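Visit report: Salton training centre open day, 21 November 2025

The Salton centre runs short courses for people who work in private banking and wealth management, and it opened its doors to employers and past students for the afternoon. I went on behalf of our branch training group, which is deciding where to send next year's intake of client advisers.

The centre takes up 2 floors above the Sirara offices. Reception was quick and the name badges were ready. A short welcome talk covered the course list, the fees and the changes to the assessment rules that come in next March. The main change is that the written suitability report will be marked separately from the role play, so a candidate who fails one part need only resit that part.

I sat in on a sample class about portfolio reviews. The group was given a client file from a made-up family business, Sombatkul, and asked to say whether the bond holdings still matched the stated risk level. The trainer kept to the file and left time for questions. I would have liked more on how to record a client's refusal of advice, as this comes up often in our own file checks.
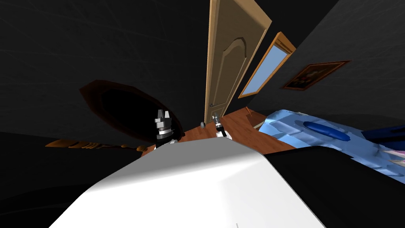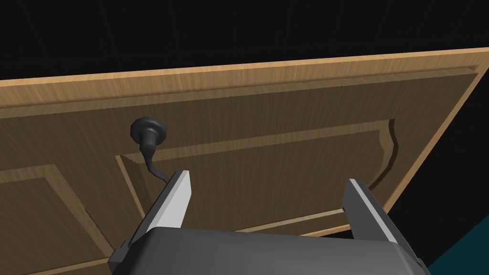
Two computer-rendered views.

After the break there was a demonstration of Utora, the software the centre uses for practice cases. Students enter the client's aims, income and time frame, and the program builds a file that the tutor can mark on screen. It looked easy to use. It does not link to any live market prices, so the figures in the cases are fixed. The staff said this was done on purpose so that every student works from the same numbers.

Fees were given on a printed sheet. The one-day course is 570 pounds a head, or 660 with the resit included. Lunch is not part of the price. Group bookings are handled by the office and the discount depends on the dates chosen. The lecture room seats up to 88, but the practical classes are kept much smaller.

The library is modest and most of the reading is now online. Parking is limited and visitors are asked to use the train.

My view is that the one-day course would suit our newer advisers. Senior staff would find the first half too basic. I have asked for the outline of the advanced course and will pass it on when it arrives.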